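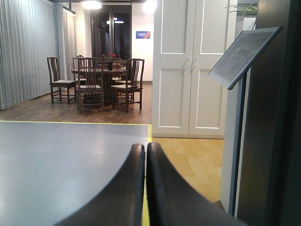
4. Living with the Marquez gripper kit

Figure 3. Wrist camera view with the Marquez kit fitted, fingers nearly together, looking past the gray tabletop toward the dining area.

I'll say up front that I liked this kit more than I expected to, and I'll try to keep that from coloring the numbers in Section 5. Jarkstead sells the Marquez as an add-on: two fingers, a wrist camera, a bundle of cable and a year of their Rindbridge software, which does the calibration and saves your recordings. You bring your own arm. We paid the list price, and Jarkstead didn't see this paper before we sent it in.

4.1 Getting it on the arm

The bolts went in fine. The cable was another story (it's stiff, and it wants to go exactly where the wrist wants to turn), and my first routing pulled loose during a slow homing move. Princess Pascual rerouted it along the outside of the forearm with two hook-and-loop straps, and we left it that way for the whole study. The manual shows an inside route. I tried it again later out of stubbornness and got the same tug at the connector.

Calibration is where Rindbridge earns its keep. You hold up the printed card, the arm wiggles through its poses, and you get a pass or a fail. I'd love an error value too – a plain "pass" is hard to put in a methods section – and we ended up writing our own check, described in Appendix B.

4.2 What the camera gives you

Anyone thinking of buying should spend a minute with Figure 3. The fingers take up a lot of the view and they're well out of focus, with only a narrow gap between them. Past them you still get plenty of room: the yellow strip at the edge of the tabletop, the white double doors, and the round table with its chairs and the small vase of red flowers. For finding your way around a space, I was happy with that.

Fine work up close is harder. When the fingers come together like this, whatever sits right behind them is hidden, and a policy trained on these views has to remember what it saw a moment earlier. We tried masking the fingers out in software and it made less difference than I'd hoped (Table 2). Lettering is a weak spot as well. I can't read the placard on the stand in Figure 3, or the small blue and white sign on the back wall, so I wouldn't plan a task that depends on the arm reading labels across a room. Bright ceiling lights like the two at the top of the figure are worth watching too, and we locked the exposure before every session.

4.3 Recording sessions

We recorded 600 episodes with the kit and held back 100 of them for testing. Saving was painless once we turned off the automatic upload, which is switched on out of the box and buried two menus deep. I really wish it weren't! Labs with privacy rules should look for it on day one.

We also had the older Skamuscombe hand on the bench for comparison. It closes faster and it's louder, and its camera sits farther back, so the fingers block less. I kept reaching for the Marquez anyway, mostly for the software. If Jarkstead moved the camera up a little and sold a softer cable, I'd have very little left to grumble about in this section.

Support was decent. I wrote to them in February about the connector and got a spare in the mail, with a note saying the inside route was "under review." The manual hadn't changed when we finished our last session.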